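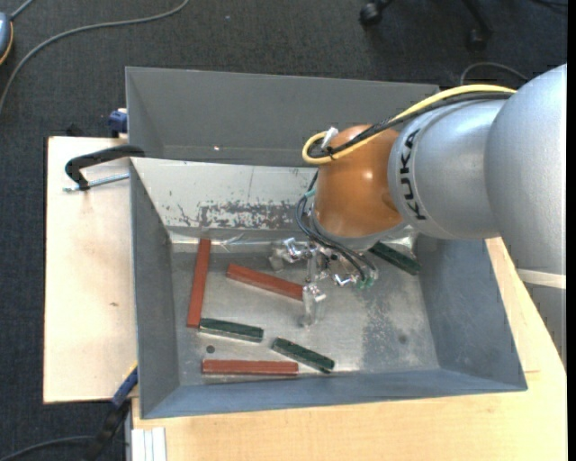

E. Mersha

2021-07-30

Sorting out the bars and the bin before the weekend. Three red and three green at the moment, all lying at different angles on the bin floor, which I prefer to a neat row. One of the reds has ended up nearly upright by the left wall.

The bin itself is showing its age. The floor is scuffed and still shiny enough to throw a bright glare near the middle, with a mottled patch to the right of it. The lower part of the back wall is scraped dark gray. I tried a kitchen degreaser on the marks in April and gave up after 40 minutes – no difference at all. The silver strip along the back seam is wrinkled and I would like it flat. Priced a replacement roll from Stedgate, 70 mm wide, minimum order six rolls. Too much strip for one seam.

The table is fine. The bin sits slightly crooked on it and I have left it that way. Lining it up with the table edge means lifting, and the rim marks the wood when it drags. A sheet of felt would solve this. Andine sells it by the yard.

Wrote to Tulis again to ask whether the red can be matched if I need more bars. Last time they quoted 135 for a small batch, paint included, and I did not answer in time.

Home by seven. Leftover rice, then bed.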